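Admasu Household Learning Center
Photo Gallery: The Kitchen Appliance Room

The Admasu Household Learning Center maintains a teaching collection of everyday kitchen equipment for use in its courses on home management, appliance care and safe food reheating. The collection is housed in a single large room on the ground floor of the Clorinby building and is open to enrolled participants, partner schools and, by appointment, members of the public. This page presents the room and its furnishings, together with notes on how they are used during the course year.

The center was established to give adults and young people a place to learn ordinary household tasks on ordinary household equipment. The items in the collection are of the kind found in apartments and small houses, and most came to the center as donations from local families. The catalog currently holds 3,569 entries, from large appliances to measuring spoons. Smaller items are kept in storage and brought out as each course requires.

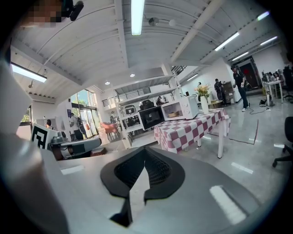 THE APPLIANCE ROOM

Two microwaves share the table with the red-and-white checkered cloth. The white model has a dial panel to the right of its door, which is open to show a small woven basket inside; the other has a dark glass door and a black front. A white vase with pale yellow and peach flowers stands beside them.

Behind the table is the tall white shelving unit with open metal frames and a slatted upper deck. It holds a further white microwave and a black appliance on the shelf above, among other items.

The room is lit by long fluorescent fixtures and recessed downlights, and the floor is polished gray throughout.

ABOUT THE TABLE

The table is the usual meeting point for the introductory session, "Knowing Your Microwave." Participants compare control types, practice setting short cooking times and learn to judge whether a dish will fit before it is filled. Instructors are asked to keep the tablecloth in place between classes and to send it to the laundry at the end of each month.

Tablecloths are held in two sizes. The larger size is reserved for the spring open house and should not be cut or pinned. Spare cloths are stored with the aprons and dish towels in the Candel cabinet, on the second shelf from the top.

Flower arrangements are prepared by the Thursday table-setting class. Arrangements should be low enough for participants seated on opposite sides of a table to see one another. Containers are emptied and washed before each new arrangement.

ABOUT THE SHELVING

Shelving in the appliance room was supplied by Plastusa and assembled in October. Open shelving was selected so that participants can see the equipment from both sides and so that cords can be checked without moving each item. Heavier appliances are to be placed on the lower and middle levels wherever space allows. No appliance may be plugged in while it is on a shelf.

Items are returned to the same shelf position after each class. A printed shelf plan is available at the front desk and is revised whenever an appliance is added or withdrawn. Staff who notice a difference between the plan and the shelf are asked to correct the plan the same day.

CARE OF THE COLLECTION

Each microwave used in teaching is wiped down after the final class of the day. The turntable, where there is one, is removed and washed separately with mild soap, then dried fully before it is put back. Door seals are inspected for crumbs and wear. Abrasive pads are not used on any surface in the collection.

Baskets and other woven pieces are part of the storage and tableware course and are never heated. They are dusted with a soft brush and kept away from the sinks. Participants may handle them freely during class and are asked to return them to the instructor when the session ends.

Appliances that fail inspection are tagged, unplugged and moved to the repair bench – they are not to be used for demonstration, even with the power off. Replacement parts are ordered twice a year. Where a repair is not practical, the appliance is withdrawn from the catalog and offered to the center's dismantling workshop for older students.

COURSES HELD IN THE ROOM

Knowing Your Microwave: controls, containers and cleaning. One session, open to all.

Small Kitchens: arranging appliances and storage where counter space is limited. Four sessions. Participants should bring the measurements of their own kitchen, including the distance from the counter to the nearest outlet.

Setting a Table: cloths, tableware and simple flowers. Three sessions, held in spring only.

Safe Reheating: temperatures, standing times and storage of leftovers. Two sessions. A written handout is provided in large print on request.

More than 2,000 participants have completed at least one course in the appliance room. Class size is limited to seven so that every participant has time at the equipment.

VISITING

The room may be viewed on weekday afternoons when no class is in session. Groups should write to the front desk at least two weeks in advance and state the number of visitors, the age range and any access needs. The entrance on the parking lot side is level with the floor and has an automatic door.

Visitors are welcome to open cabinet doors and appliance doors at table height. Items above shoulder height should be left in place and requested from a member of staff. Food and drink may not be brought into the room outside of class hours.

DONATIONS

The center accepts small kitchen appliances in working order, with the power cord attached and undamaged. Microwaves rated at 700 watts or higher are especially useful for the reheating course. Manuals are welcome but not required. The center is unable to accept refrigerators, gas appliances or any item with a cracked door or missing panel.

Donors are asked to complete a short form at the front desk and will receive a receipt by mail. Plain tablecloths, vases and baskets in good condition are also accepted throughout the year.

USE OF PHOTOGRAPHS

Photographs in this gallery may be reproduced for school and library use with credit to the Admasu Household Learning Center. Requests for other uses should be made in writing.

Page last updated: Tue 18 February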